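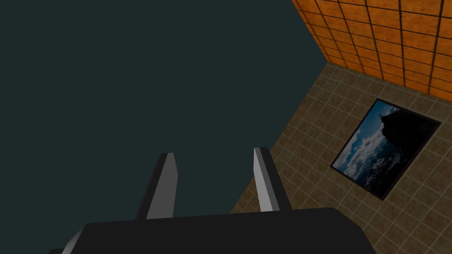 Sim wrist cam: what counts as a bad episode? (house rules thread)

Posted in: Simulation & datasets
14 replies, showing all

zmensah
Right, need this settled before the next batch goes out. We've got three people reviewing sim episodes for the Bonsu set and three different ideas of what gets binned. One of us throws out anything where the wrist view starts with no target in it. One keeps the lot. I'm somewhere in the middle and getting grief from both sides.
Start pose in the one I'm stuck on: fingers open, nothing in them, bare tabletop ahead, floor and a bit of wall off to the right. Keep or bin? And can we please write it down this time

dankwa_a
Keep. Next.

korkor.ansah
Bin it. What's a policy meant to learn from a blank table

dankwa_a
That the table's blank and it should go and look somewhere else?? Real arms start like that all the time. If every episode opens with the mug bang in the middle you've trained a thing that only works when the mug's bang in the middle.

korkor.ansah
Fine if there's a second camera. Bonsu has the overhead as well so ok. Clutisetti export is wrist only. So you've got an instruction, a blank table and no way of knowing which way to turn. That's a coin toss and you're labelling it as a demo.

zmensah
ok that's a fair point, hadn't thought about the wrist only export

tsikata_k
Morning. I wrote the old guidence (it's on the Drumum wiki, page hasn't been touched since May, sorry). The rule then was: an episode is judged on the whole thing, never on one frame. Empty start view is fine if the target comes into view within 5 seconds and the operator moved there on purpose. If they wander, bin.
That was for two cameras. Korkor's right it never covered wrist only.

korkor.ansah
thank you

dankwa_a
"on purpose" is doing a lot of work in that sentence Kwadwo

tsikata_k
Yep. We argued about it then too.

z_osei
Different question, same shot. There's a framed picture lying flat on the floor tiles. Black frame, clouds and a dark cliff sort of thing. Is it meant to be there? Our checklist says anything not on the asset list gets the scene flagged.

zmensah
It's dressing I think? Will check the seed

z_osei
"I think" is how we ended up with 20 scenes to re-render last time. I'm not saying it's wrong. I'm saying someone has to be able to look up whether it's wrong.

dankwa_a
Floor clutter is good though. Leave it. Nobody's grasping for it, it's past the edge of the table

z_osei
Clutter that's declared is good. Clutter that isn't declared is a bug that happened to look nice. If a picture has dropped off a wall because the physics hiccuped at spawn, I want to know what else dropped. Not saying it did! Can't tell from a still. Log would say.

korkor.ansah
+1. Also contact log from step 0, not step 10 or whatever it is now. Half the spawn problems are over by then and you never see them

tsikata_k
Agree with both. On textures as well, please can we note when the tabletop is plain. Flat dark surface with no grain gives you very little to judge height from, and depth by eye goes to pot. I'd not ban it. Just tag it, then cap the share per batch. We used 12 per cent before, no science behind that number at all.

dankwa_a
Capping plain tables now. Next we'll be capping orange walls

tsikata_k
If all the walls were orange I would, yes. It's the same rule. No one look should own the batch.

dankwa_a
ok ok. fair enough

zmensah
Draft then, shout if it's wrong:

1. Judge the episode, not the first frame.
2. Target may be out of view at the start if a second camera has it. Wrist only: target in view at the start, or the episode goes in the search set with its own tag.
3. Fingers open and empty at start for all pick tasks. Partly closed = reject.
4. Every prop in the scene is on the asset list with its spawn pose. Dressing included. Not on the list, flag it, don't delete it.
5. Contact log from step 0.
6. Tag plain surfaces. Cap at 12 per cent till somebody measures it properly.
7. Two reviewers for anything flagged, and they don't see each others marks first.

korkor.ansah
3 is too strict. Some of the Guveo tasks start half closed, the small parts ones. Say "at the pose the task sheet gives".
2 I can live with.

z_osei
4 needs a name against it. Who owns the asset list? If the answer is everyone it'll be out of date by the weekend

zmensah
Me for now. And yes will change 3

dankwa_a
Still think 2 throws away good data. Search set will get used by no one, you know it will. Put me down as disagreeing but I'll follow it

tsikata_k
Noted, and I'll put that on the wiki page next to the rule so whoever comes after can see it was argued. We look at it again after 9 batches, or sooner if the search set is just sitting there.

zmensah
Page is up, dated Sun 23 March. Checked nothing else yet, seed log for the floor picture is still to do. Will post it here when I've got it

z_osei
ta. Holding that scene as flagged till then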